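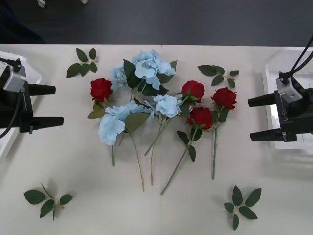
1/ House rules for the two-arm flower bench
Posting these because people keep asking what we settled on at Stumus. November version. Manikandan Pai wrote the first draft and I've trimmed it.

2/ Layout
Stems point to the same side of the table every run. Flowers lie flat, nothing stacked on purpose. Leave a clear strip of table at the stem end. If a bloom rolls, stop and reset it by hand with both arms paused.

3/ Arms
One arm in the middle of the table at a time unless the task sheet says otherwise. Both grippers start open, one each side. Cables go up and away from the work, never across it.

4/ People
Hands stay off the table while either arm is live. Call out "in" before you reach and "clear" when you're done. The e-stop goes to the person watching, not the person at the keyboard.

5/ Logging
We did 328 runs under the old rules and 19 had to be tossed over notes like "bad grab". Write which arm, which flower, and what colour. Two short lines is plenty.

6/ Artificial flowers
Still count as props with a service life. Check petals and leaves for fraying at the start of a shift. Frayed ones go in the Urnitz bin for the Prurkar crew to sort.

7/ Changes
Version 3 stands until the end of the month. Send edits to Manikandan in writing, please. I lose track of the ones people tell me in the hallway.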